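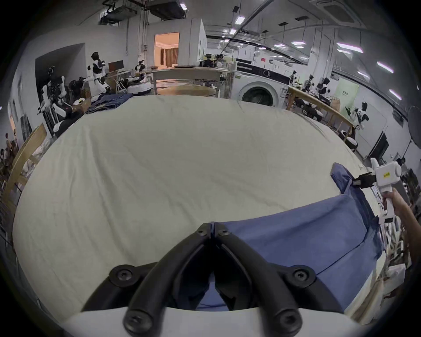
A blue sheet over an off-white one. Bedding is the largest single load at most small inns.

The Weight of Clean Sheets

Small hotels are rethinking how often they wash, who does the washing, and what to do with linen that has reached the end

Wed 9 January

The delivery van gets to the Skerkora guesthouse before breakfast and leaves four bags in the back hall. By ten the bags are open and the beds on the first floor are stripped. By noon the dirty linen is in the same bags, tied at the neck, waiting for the van to come back.

Paula Olteanu has run the guesthouse for 9 years. It has 6 rooms, which in January are rarely full and in February are full every weekend because of the ski races up the valley. When she bought the place she washed everything herself in two home machines in the basement. She dried the sheets on lines in the attic and ironed them in the evening with the radio on.

"I thought I was saving money," she said. "I was paying for it with my back and my electric bill."

She lasted two winters. The second one was wet, the attic stayed damp, and the sheets took three days to dry. She bought a used tumble dryer, which shrank the fitted sheets enough that they popped off the corners of the mattresses. After that she signed with Voicu, a family laundry in the next town.

Most small innkeepers tell some version of this story. Linen is a dull subject until it goes wrong. A guest may forgive a slow shower or a thin breakfast, but a hair on the pillowcase ends up in the review. Owners who spend months choosing a headboard often give the sheets an afternoon, and then live with that choice through hundreds of washes.

The basic rule in the trade is to own three sets for every bed. One is on the bed, one is at the laundry, and one is on the shelf. Some owners try to get by with two, and it works until the van breaks down or a guest spills red wine at nine at night. Olteanu keeps four sets for her two family rooms. Children, she said, are hard on beds.

What the sheets are made of matters as much as how many there are. All cotton feels better to most people and holds up well to hot water, but it wrinkles and takes longer to dry. A cotton and polyester blend comes out of the dryer flatter and lasts longer in commercial machines. It can also pill, and it holds on to body oil and sunscreen, so white turns slowly to yellow. Many inns near beaches and pools change brands every few years looking for a blend that does not do this. They have not found one.

Color is another argument. White can be bleached, and a white sheet from one supplier will pass beside a white sheet from another. Colored linen hides small stains and gives a room some character, but it fades unevenly. A top sheet bought in spring will not match a pillowcase bought in fall. The usual compromise is plain bottom sheets with color on top, where a faded piece can be swapped out.

At Voicu, the sorting table runs along the wall nearest the loading door. Everything is shaken out by hand before it goes into a machine. Workers find phone chargers, socks, earrings, and now and then a passport. The found items go into envelopes marked with the name of the hotel and ride back on the next van.

Stains are dealt with in a fixed order. Blood gets cold water. Grease gets detergent and time. Makeup is the worst, and the laundry has asked its customers to put a dark washcloth in each bathroom for taking it off. Olteanu did this last year. She sends back fewer ruined pillowcases and says the washcloths cost her very little.

The larger change has been in how often beds are changed at all. Daily sheet changes were once a mark of a good hotel. Now many places change them every third or fourth night unless a guest asks. The savings in water and heat are real, and so are the savings in labor, and guests know it. A card on the pillow about protecting the planet can annoy people who suspect the hotel is protecting its payroll.

Olteanu took the cards out. She tells people at check-in that sheets are changed every third night, and that they can have fresh ones sooner if they say so before ten. Few ask.

There is also the question of who owns the linen. Flurkano, a rental company, has been signing up inns in the valley for two seasons. Under its plan the hotel owns nothing. The company supplies the sheets, washes them, repairs them, and replaces them when they wear thin. The hotel pays by the piece. Owners who like it say they have one less thing to think about. Those who left say the sheets came back in mixed sizes and mixed ages, and that a queen-size sheet on a twin bed can be tucked in but never looks right.

Every sheet wears out sooner or later. The middle goes first, where hips and heels rub, while the edges stay sound. In her grandmother's day, Olteanu said, a worn sheet was cut down the center and sewn back together with the outer edges in the middle. It left a seam down the bed, and everyone slept on it.

She cuts hers into rags and gives the best of the rest to Dameo, an animal shelter down the road that never has enough bedding. Last year's clearing filled the back seat of her car. The shelter is not fussy about stains, and it will take fitted sheets with dead elastic, which no one else wants.

Her next order is due before the February races. She plans to buy the same cotton sheets as last time, in a deeper pocket, to fit the new mattresses. She has already washed one sample set six times at home to see how much it shrinks.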